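Notes from the Back Room: Candles, Power Cuts and Soup

Well, October came in with a bang up here in Durnunberg. The power went out a little after 6 p.m. and stayed out until breakfast, and I learned a few things about my own house that I should have known years ago (where the flashlight lives, for one. It lives in the car, apparently, and the car was at the shop).

A lot of you wrote in after the last newsletter asking how I get ready for the cold months, and I kept putting off an answer since I didn't feel like much of an expert. I still don't! But I've now spent a long dark evening thinking it over, so you're getting my list whether it's any good or not.

Light first

I'm a candle person and always have been. My kitchen drawer has the cheap white ones from Stevgate, the hardware place on the corner, and I buy them in the box because I go through them faster than you'd think. What I was missing was enough holders. A saucer works in a pinch, but you can't carry a saucer down the hall without dripping on your slippers. I want something with a good wide base and a stem I can get my fingers around. 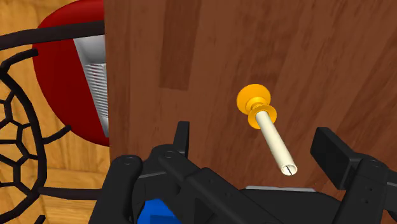

Water and food

We're on a well, so when the pump stops, the water stops. I now keep two big jugs under the stairs and change them when I change the clocks. If you're on town water you can probably skip this, but I like having them there anyway.

As for food, I have a gas stove I can light with a match, and that saved the whole night. Dinner was bean soup from the freezer with the end of a loaf, and then I had seconds at 9 p.m. because I was bored. The freezer itself was fine. I kept the lid shut and threw an old quilt over it – my mother's trick, and I've never had the nerve to test whether it does anything.

Keeping warm

I shut up every room except the kitchen and the little den next to it. My thermometer in the den said 60 when I got up, and I've been colder than that in hotels. Wool socks help, and so does a hot water bottle. The big surprise was the heavy curtain I'd hung over the back door just to hide the scuffed paint. No draft at all on my ankles!

Things I still need

A battery radio. I missed the radio more than the lights, to tell you the truth. The Doucet catalog has a wind-up one for 70 dollars and I keep turning back to that page. There's a fancier model at 195 and I'm pretending I haven't seen it.

I also need to write the power company's number on paper and stick it to the fridge. Mine was saved in a phone with no charge left in it.

Next month I'll get back to the quilting pattern I promised, and I do have a few more of your pie crust letters to share. If you have a good cold-weather soup, send it along – I'm sick of beans.

Contact the newsletter | © Votoston Neighbors Newsletter | Back to top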